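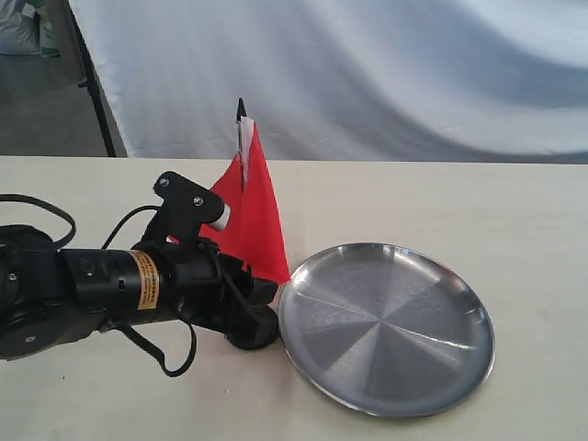 Care of the Table Arm: Notes from the Tullidholm Workroom

Posted June 20, 2020

The arm in the Tullidholm workroom has now passed 3000 hours of operation, and several readers have asked how it is kept in order. The following is a record of the practice I have followed since March, when responsibility for the cell passed to me from Noémie Nguyen. It applies to this arm and this table. Those who maintain the second cell at Gollell should continue to use their own sheet, as the mounting there is different.

Cables

The cables run along the outside of the arm and are the part of the cell that requires the most attention. Enough slack must be left at the wrist for a full turn in either direction. The loop that hangs below the wrist should be checked at the lowest working position, where it comes closest to the tabletop. If it touches, the slack is to be taken up further back along the arm and never at the gripper connector. Ms. Nguyen's original routing was tighter than the present one, and the connector had to be replaced 2 times in her last winter with the cell.

Any cable that has been moved is followed by hand from one end to the other with the power off. I then run the arm through its range at the lowest speed and watch the cables only. It is tempting to watch the gripper at the same time, but this should be left for a separate pass.

Bracket and fingers

The bracket above the gripper is held by two screws. Both are checked on Monday mornings with the short driver from the Ondrejka kit, and a thin pen line across each head shows whether it has turned. The screws should be firm and no more than that. In April one had been tightened so far that the driver slipped in the head, and removing it took most of an afternoon.

The fingers are wiped with a dry cloth at the end of each day. Solvent is not used on them. Thin objects such as the pole of the small red flag are the first to show wear, as they begin to rotate in the grip well before anything larger is affected. When this happens, the fingers are exchanged as a pair and the old pair is marked and kept.

Table height

The lower finger works very close to the tabletop, and the height setting is therefore confirmed after every change of fingers. I lower the arm by hand control over a sheet of ordinary paper and stop when the sheet begins to drag. The value is written in the log together with the finger set in use. The steel plate is then put down and the approach to its rim is repeated 9 times at reduced speed. Contact with the rim at any point means that the height has to be set again from the beginning.

The plate is bright and throws back a good deal of light. Kazimír Hrnčiar recommended hanging plain pale fabric behind the table, and the folds do no harm provided that the stand is kept clear of the arm's reach. The feet of the stand are marked on the floor with tape, and it should be returned to those marks after cleaning.

Labels and records

The warning label on the arm must remain in place and is not to be covered by cable ties. Replacement labels are in the Joltska drawer with the spare screws.

The log currently stands at 82 entries. Most are a single line - date, work done, initials - and this is sufficient for routine checks. A longer entry is expected whenever a part is exchanged or the height value changes. Mr. Hrnčiar has asked that entries be made in ink, and I would request the same of anyone covering the cell during my leave in August.

The next work planned is a new sleeve for the upper cable, which has become stiff near its first tie. The part is on order, and I will add the fitting notes to this page when it has been installed.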